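Starkska build thread, part 6

1/ Hello again to everyone who has been so patient with me since September! The two-arm table in our shared workshop is finally at the stage where I can stop tightening bolts and start giving it chores, and I have a lot to tell you, so get a cup of something.

2/ First, the name. Starkska is the whole table: both arms, the rail they're bolted to, the walls, and the shelf of software I keep meaning to tidy. Jetmont is the left arm and Kalinowski is the right. Yes, I talk to them. You would too after 44 evenings.

3/ The walls went up over the holidays. White panels on three sides, black aluminum posts at the corners, and then I spent a very happy afternoon with a fat black marker drawing spirals all over them. I love how they came out and I'd do it again tomorrow (my wrist says otherwise).

4/ The chore I picked is paper clips. Little clear boxes of them, mixed colors, and a yellow tray to put them in. They're small, they're shiny, the lids catch the light, and two boxes side by side can look an awful lot like one long box to a camera. A good first test, I thought, and oh boy, it is.

5/ So the layout for this round is ten boxes in the tray and ten more out front in a row, with a gripper waiting at each end. The row has a bit of a curve to it and climbs toward the back on Kalinowski's side. The big jar with the red lid and the two little spice jars are in the back corner, and both arms have to leave those alone.

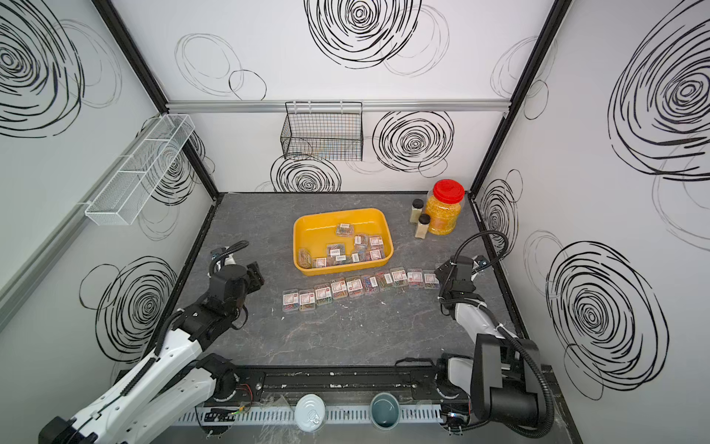 6/ Grip settings, for those who asked

My scale on the controller goes to 200, and I started at 30, which let boxes slip. I've settled on 36 for both arms. That's my own scale, so please don't copy the number onto your setup! Start low and creep up with one box you don't mind cracking.

7/ Cables next. Kalinowski's ribbed cable loops over the upper joints and I want more slack there before I try any long reaches. If you've used the Clomard clips for this kind of thing, tell me whether they hold up, I've got a bag of them and haven't opened it.

8/ Next up is reading the labels on the lids, and after that I'd like the arms to pass a box from one to the other. I'll post the wiring notes once I've redrawn them so a person can read them.

2019-02-09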